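Rulent sound cabinet, small size – four months in

Quick one, typing this on lunch. People keep asking in the comments under the desk post what the black box in the corner is, so. It's the Rulent. Small one, not the tall one. Bought it with my own money in February from Dwivedi, the office furniture place, floor model was gone so I ordered blind.

What it is: a cupboard for a loud computer. Foam on the inside, door with a rubber seal, air comes in low at the front and goes out the back through a kind of maze so the noise doesn't come straight out with it. You put the machine in, shut the door, go back to work. That's the pitch anyway.

Why I wanted one. My office is also the spare bedroom and also, for a chunk of the year, the place where Mayuree Pongsiri and I record our language lessons. Thai for beginners, audio only. She does the talking, I do the editing. She has a lovely low voice and my old workstation has a lovely low hum and they sit in exactly the same spot. Tried blankets. Tried recording in the hall closet, which works but it's hot and she refused to do a second one in there. Fair.

Delivery. Flat pack, one box, heavy. Driver left it at the bottom of the steps. Shipping was 35 dollars on top, which Dwivedi doesn't show you until the last screen. Annoying. I would have paid it anyway but put it on the product page please.

Assembly. Leaflet says 20 minutes. Took me 90, and that's with a power screwdriver and no kids home. Pictures only, no words, and panels B and D look identical until you've got B on backwards and the cable slot is facing the wall. Ask me how I know. The foam comes already glued on, good, but on one side panel the corner was lifting. Pushed it back down, it's stayed. The screws are decent. The little plastic caps that cover the screws are not, lost two under the bed already, they just drop off.

Door took the longest. Hinges want adjusting till the seal touches all the way round, and you can't see the seal when it's shut, obviously. I ended up closing it on strips of printer paper and tugging. If the strip slides, that side needs to come in. Do that. Leaflet doesn't mention it and it made a bigger difference than anything else I did.

Size. It's 35 inches tall so it goes under my high table but wouldn't go under a normal desk, check yours. A regular tower fits with a bit of room over the top. My Dell tower went in first try. Depth is the thing to measure, you need space behind the machine for cables to bend. Stiff video cables are a pain in there. Get the ones with the angled plug.

While everything was unplugged and on the floor it seemed dumb not to get the insides done too, since the case hadn't been opened in years. Dust, mostly. And the processor.

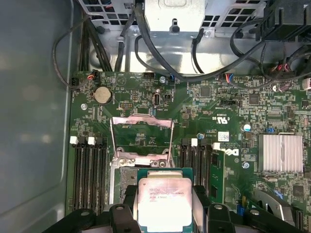
The E5-2630 v3, socket open and waiting.

Anyway, back to the cabinet.

Noise. Big change with the door shut. I don't have a meter and I don't trust the phone apps, so this is just ears and the recordings. Before, I could hear the fans in every pause Mayuree left, and I ran noise removal on all of it, and noise removal makes her sound like she's in a fish tank. Now I leave the room tone alone on most lessons. There's still something if you turn the headphones way up. A soft rush, more air than motor. Doesn't bother me. It does not do much for the clicky noises, my old backup drive still ticks and you can hear it tick. Moved that one out to the hallway in the end.

Door open, no difference at all, so no point being lazy about shutting it.

Heat. The part everyone asks. The box comes with one exhaust fan, made by Cludier, plugs into the wall with its own little brick. Three speeds on a knob. Slow is basically silent and fine for email and writing and editing audio. If I export video for my brother in law (long story) I turn it to the middle one. High is louder than the computer was, so whats the point. I put a kitchen thermometer inside the first week and fretted over it, then quit looking. Nothing has shut down. I wouldn't put a gaming PC in there and play all evening, but I don't do that so can't tell you for sure.

One real complaint – the fan doesn't come on with the computer. You have to remember. I forgot once, opened the door after lunch and got a faceful of warm air. Fixed it with a power strip that switches everything together. For what they charge it should of been in the box.

Smell. Yes. Foam smell, like a new car mat, for most of two weeks. Had the window open in winter for it. Gone now.

Looks. Fine? Matte black, shows every fingerprint round the handle. The cat has claimed the top. No scratches so far. My wife calls it the safe.

Versus the Manitz. I nearly bought the Manitz instead, a friend from the studio in town has one and I've sat next to it. Nicer door, proper latch, wheels that don't wobble. Also a fair bit more money and it's wider, wouldn't have fit between the bed and the window. If you've got the space and the budget I'd say go look at it. The Rulent wheels are bad. Two lock, two don't, and on carpet it's easier to lift a corner and shuffle it.

Customer service: wrote to Rulent about the screw caps, got a bag of new ones in the mail, no charge, no note. So that was good.

Would I buy it again, yes, grumbling about the shipping. If your machine is only a bit noisy try cleaning the fans out first and see. Mine was past that.

Oh and somebody asked about the cable slot, it's a brush strip at the back, low down, right hand side. Takes a fat power plug if you push. Lesson nine goes up tomorrow if I get the edit done tonight.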